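Open day at Grovach: Reiko Okabe on teaching a machine to handle boxes

November 2021

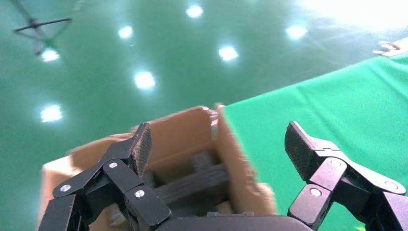
Reiko Okabe has run the handling group at Grovach for two years, and the open day was her idea. She wanted people from Itcombe to see the work as it goes on any other day. "We didn't clean up much," she said. The gripper was working over an open cardboard box with one edge of the rim torn and jagged, its two ribbed fingertips spread on either side. Okabe likes boxes in that state. "New ones are easy. Customers send us the other kind."

Her group uses black fingers with textured pads, and she spent a good part of our talk on the pads. The earlier ones were smooth and let go too often. The current set came in June. Thierry Leclerc, who fits them, said a pair lasts about 20 shifts.

Visitors asked mostly about speed. "It's slow," Okabe told them. "A person is faster, and will be for a while." She was more interested in talking about flaps, which bend under the fingers and spoil the grip.

The shiny green floor got questions too. Leclerc said the ceiling lights reflect in it and the software had to be taught to ignore them.

Okabe plans to hold another open day next year, with a longer session for schools.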